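March, 14:10. Damp readings, Sistville store, continued

Second round of humidity checks on the paper store. Both Kaimal loggers were left in the sealed box with the salt solution overnight. Logger A settled on the reference value and stayed there. Logger B read 3 points high at the start and was still 3 points high when the lid came off, so it is an offset and can be taken out in the sheet. No drift on either.

Clock on B was set to summer time. Corrected before restarting. Earlier files from B need shifting by an hour before they are compared with anything.

Interval changed from 2 minutes to 90 seconds on both. Memory is enough for the trial but would not cover 365 days, so the long run will need the old setting put back.

North wall shelf still reads higher than the door shelf after correction. Gap is largest in the early morning and closes by midday. Door seal checked with a strip of paper: grips along the top, slides freely at the bottom corner.

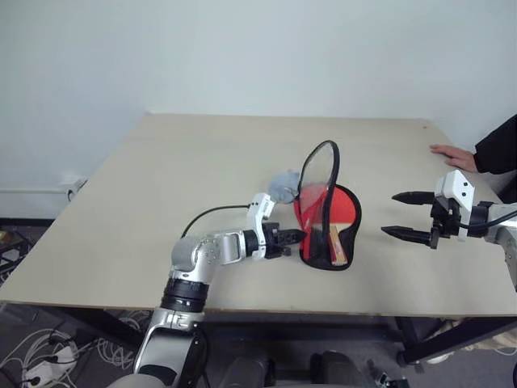

Bottom corner seal to be replaced with the Rovico strip before the next round. Leave the loggers where they are so the two sets can be compared. Clovavis sachets stay out of the store until then.

To do: fresh salt solution, label B with its offset, copy files off A.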